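Ticket: Supply fan drops to low speed without alarm, Stillside ground floor
Opened: August 2026
Status: Closed, pending winter check
System: Gestis controller, air handling unit 2
Priority: Normal

Reported fault

The supply fan on unit 2 falls back to low speed during occupied hours and stays there until the schedule next changes state. No alarm is raised. The controller display shows the unit as running normally with the setpoint unchanged. The extract fan is not affected, so the ground floor goes into slight negative pressure and the lobby doors are hard to open. Room temperature drifts upwards in the afternoon.

The fault is intermittent. It has been seen in the morning and the afternoon, and once during the evening purge. Cycling the power clears it. Switching to manual and back to auto also clears it, but only if the unit is left in manual long enough for the fan to reach full speed.

Rooms served by unit 2: lobby, workroom, small meeting room, corridor to the rear stairs.
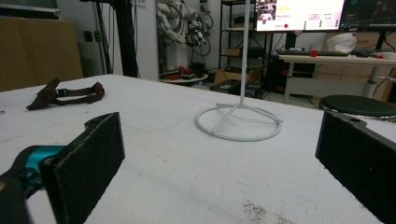 Airflow at the ceiling diffusers was measured with the fan in both conditions. At full speed the readings match the commissioning sheet from Steinarsdóttir. At low speed they match the night setback column on the same sheet. The fan is therefore going to a valid preset speed and is not stalling or hunting.

Checks done by site before opening the ticket

Belt: not applicable, direct drive.
Filters: changed. No difference.
Duct pressure sensor: tubes blown through and refitted. Reading steady at 85 Pa at full speed.
Fan drive: no stored faults. Run hours 1,345.
Time schedule: compared with the printed copy in the plant room. Identical.
Fire damper status: all open.
Clock: correct, including summer time.

First response, support desk

Please export the event log from the controller and attach it. The display shows only the most recent entries and hides state changes marked as informational. Menu path is Service, Records, Export, All. Do not use Export, Alarms, which leaves out the entries needed for this fault.

Please also confirm the firmware revision and whether the remote input card is fitted. If it is, list what is wired to each terminal.

Site update

Log attached. Firmware is the revision supplied with the unit; no update has been applied. Remote input card is fitted. Terminal A goes to the fire panel. Terminal B is labelled "spare" on the drawing but has a cable on it. The cable is grey, two core, and goes into the ceiling void above the corridor. It could not be traced further without a ladder and a second person.

Second response, support desk

The log shows an informational entry, "Ext. reduce", at each time the fan slowed. This comes from terminal B. The function is factory enabled and gives an external contact priority over the schedule. It holds the fan at the setback speed until the schedule next changes state, including after the contact has opened again. A brief closure is enough. This is by design and explains why there is no alarm.

Either something is closing the contact or the cable is picking up interference. The input is high impedance and a long unscreened run can trigger it. Recommended order of work:

Disconnect both cores at terminal B and insulate them.
Leave the unit on its normal schedule and watch for new "Ext. reduce" entries.
If there are none, trace the cable.
If entries continue with nothing connected, replace the input card. Borkarska hold stock.

Site update

Cores disconnected. No further entries and no low speed events. Cable traced to a humidity switch in the small meeting room, behind the blind. It is not on the drawings. The switch was set close to normal indoor humidity and would close whenever the room was full.

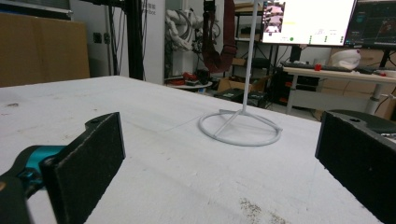
Unnur Snorradóttir replied that the humidity switch belonged to an earlier extract-only arrangement and should have been taken out when unit 2 went in. She asked that it be removed, not adjusted, and that terminal B be disabled in the configuration as well as left unwired, so that a replacement controller loaded from the same backup would behave the same way. She also asked for the drawing to be corrected before the next filter visit.

Support agreed. The setting is under Service, Inputs, Card 1, B, Function. Change "Reduce" to "None", save, then take a new backup. The old backup should be deleted or renamed.

Actions taken

Humidity switch removed and blanking plate fitted.
Cable pulled back and both ends labelled as disused.
Terminal B set to "None". New backup saved to the controller and to the site folder.
Drawing marked up by hand, clean copy requested.

Outstanding

The fan bearing inspection is due at 4,000 hours and is unrelated to this fault. Frost protection uses the same input card and will be tested in December. Reopen this ticket if "Ext. reduce" appears in the log again.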